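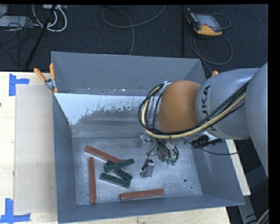 Red and green blocks on the floor of a metal bin.

The night train to Wiltosby leaves at 16 minutes past nine, and by then Siiri Ruotsalainen has already counted her guests twice. She brings small groups of travel writers to the lake towns each January, when most hotels are closed and the prices are low.

"In summer they see only other visitors," she says. "In winter they must talk with us."

Her tour lasts two days and costs 145 euros – breakfast included. On Sunday the group walks to Halonen, a village of nearly 30 houses, where Helmi Kuusisto serves fish soup in her own kitchen. Reservations for next winter are open now.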